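Mar 12, 2025

So the Tuhiwai cell went quiet on us again, and this time I'm pretty sure I know why! We had been running part handling for Preletti since November with hardly a hiccup, and then at cycle 2,664 the right hand let go of a plastic panel halfway through a carry. No alarm, no stop - it just kept going with nothing in its fingers.

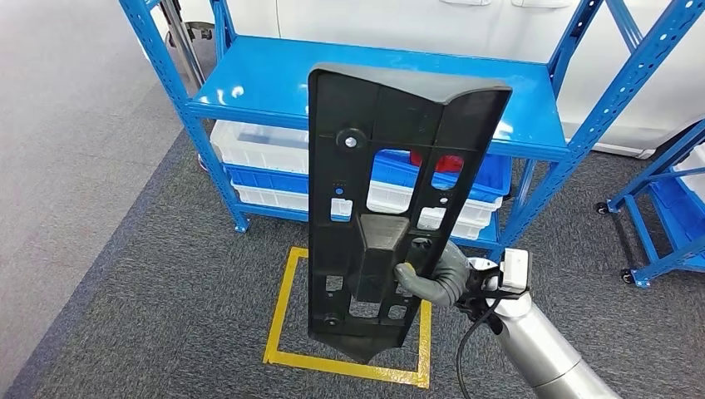 The grip check was only looking at finger position, and I had set the limit way too loose (my fault, I was tired of false stops). I've tightened it and added a motor current check, so now it has to pass 2 tests before the arm moves on. The sheet metal job uses the same settings, so that got the fix too.

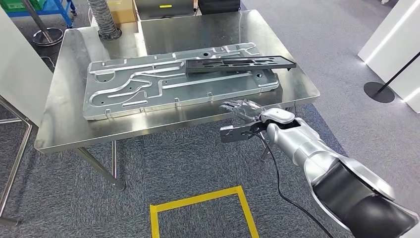
Would a cable fault look the same? It could, but the log would show dropped messages, and mine had none.

Next up is a clean run of 2,000 cycles.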